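## Open afternoon at the Vurnley lab

Members who signed up for the January visit met at the side entrance of the Vurnley building at 1:30. We had 19 people in the end, two more than the list, and the lab found chairs for everyone. Yesenia Tamayo, who runs the manipulation group there, gave a short talk first and then split us between the two rooms.

The group works on robot arms for kitchens. They don't build the arms. They write the software that decides where the hand should go and when it should close, and most of that gets worked out in simulation before it is tried on a machine. Their simulator is called Plilari and has been in use at Vurnley for a few years. It holds 145 kitchens at present, all of them made up by a program that picks the layout, the wall finishes and the counters, and then drops things into them.

The first room was the simulation room. Tamayo had Plilari up on the big screen and drove a virtual gripper through several kitchens by hand, using a small controller with a knob for each direction. She explained that the view we were looking at comes from a virtual camera near the wrist, and that the software under test gets much the same view and very little else. It does not get a plan of the room. Several of us had assumed it did.

She let people take turns. It is harder than it looks. The view swings whenever the wrist turns, and it takes a while to stop steering the wrong way. Most of us managed to get up to a counter without hitting it, and after that the knob for height caused the trouble.
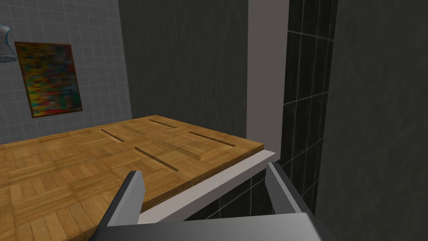 Surface finishes took up more of the talk than I expected. Tamayo said the group changes them on purpose from one kitchen to the next, so that the software doesn't learn to rely on one kind of counter. A plain white top is easy. A parquet one, with blocks of grain running both ways like a checkerboard, gives the software a lot of edges that mean nothing, and it has to sort those from the edges that matter, such as the pale trim along the front of the counter. Dark narrow slots in the wood are another thing it has to make sense of. She also pointed out that walls vary just as much, with tile in one place and plain gray in another, and that even the paintings are there to give the software something it should learn to ignore.

Someone asked whether a simulated kitchen is close enough to a real one to be worth the effort. Her answer was that it depends on the job. Reaching and lining up carry over well. Anything with wet or soft objects carries over badly, and the group still does nearly all of that work on the real arm.

The real arm was in the second room. It is called Rider, after the rail it travels on, and it runs along a mock counter behind a waist-high barrier. Two students put it through a set routine: move to the counter, lower the hand, pick up a cup, set it on a shelf. It did the full routine four times while we watched. On the fifth it stopped above the cup and waited, and one of the students reset it from the desk. They said a stop like that is what they want when the software isn't sure – a wrong guess costs them cups.

Rider moves slowly with visitors present. The students keep a log of every run, and we were shown a page of it. A normal afternoon is 21 runs, each with a line or two of notes written by whoever was at the desk.

The visit ended with coffee in the Benavides room upstairs and questions until a little after four. There was a good one on power cuts (the arm locks in place and has to be released by hand) and a long one on dishwashers, which the group has not attempted.

Tamayo has offered us a second visit later in the spring for those who missed this one. Numbers will be limited to 19 again. If you would like a place, put your name on the sheet at the next meeting or reply to this newsletter. Flat shoes are required in the second room, and parking is behind the building, not on the street.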